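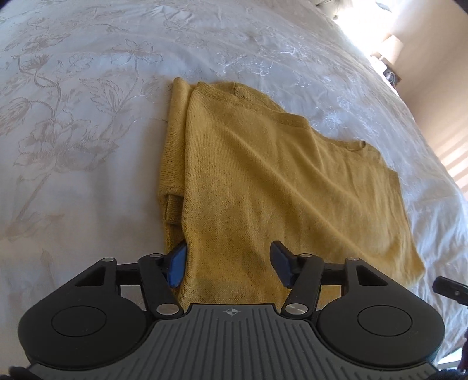 A home contents claim is won or lost on the list you send in, and most people write theirs too fast. After a burst pipe or a backed-up sewer you will remember the television and the couch and forget everything that was folded. A knit top in mustard yellow is a line on the list. An embroidered bedspread is another line, and it should say "ivory, raised flower pattern," because "bedding" will be priced as the cheapest bedding the adjuster can find.

Before you start

You need a notebook, a phone and your policy number. Do not throw anything away until the insurer agrees in writing.

Step 1. Go room by room

Start at the door and work clockwise. Finish one room before opening the next. Open every drawer, including the ones above the water line, as damp gets into those too.

Step 2. Write one line per item

Put down what it is, the color, the material if the label says, where you bought it and what you paid. If you don't know the price, leave it blank and look it up later. Matching sets can share a line.

Step 3. Photograph before you move things

Take 2 pictures of each item, one of the whole thing and one of the damage or label. Number them to match your list.

Step 4. Find proof

Card statements, order emails and old family photos all count. Glória Valente, a tenant in Clumevside whose basement flat flooded in July, had receipts for 5 items out of 38. Her insurer, Brarnance, accepted bank statements for 16 more and settled the rest from photographs.

Step 5. Send it and keep a copy

Email the list so there is a date on it. If you phone, note the time and the name of the person you spoke to.

If the water company is at fault

Claim on your own policy first if you have one. Write to the water company separately for anything not covered, such as the deductible and hotel bills. Ask for its complaints procedure in the same letter.

Last updated 2019-09-04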